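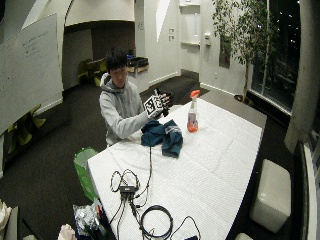 Photo: Mercedes Bedoya / Polia

Chapter 4
Cloths, sprays and the surface underneath

I came to cleaning the wrong way round. My first job was in the linen room at Prasico, where I folded tablecloths for eight months and never once wiped a table, so when I moved over to the housekeeping side I thought a cloth was a cloth and you just rubbed until the mark went. My supervisor, Mrs Litov, let me carry on like that until February and then handed me a bucket of 17 ruined cloths, all mine!

So we're starting this chapter with the cloth. Look at the teal one on the table, all bunched up on the white quilted pad, with a spray bottle standing near it. A cloth in a heap only gives you a few odd bits of surface to work with, and you can't tell which bits you've used. Fold it in half and in half again and you've got a flat pad with 8 faces (count both sides as you open it out and refold it). Use one, turn it, use the next. I still mutter the numbers under my breath.

Quilting is a good thing to learn on, by the way, even if it's a bit of a pain. Those little stitched diamonds make dips, and crumbs love a dip. Dry first, always: shake it or brush it, then think about spraying. If you wet the crumbs you'll be chasing paste along the stitching for the rest of the morning.

Now, spray bottles. Before you squeeze anything, read the label, all of it, including the small print on the back about what the stuff mustn't touch. Spray onto the cloth when there's anything electrical or papery nearby, and move cables out of the way before you begin. We'll come back to dilution in section 4.3, along with the Šťastný chart, so don't worry about strengths yet.

What you'll need for the first exercise: one clean cloth, one table, and a spoonful of dry breadcrumbs.

4.1 Folding a cloth

Lay the cloth out flat and smooth the corners with your palm.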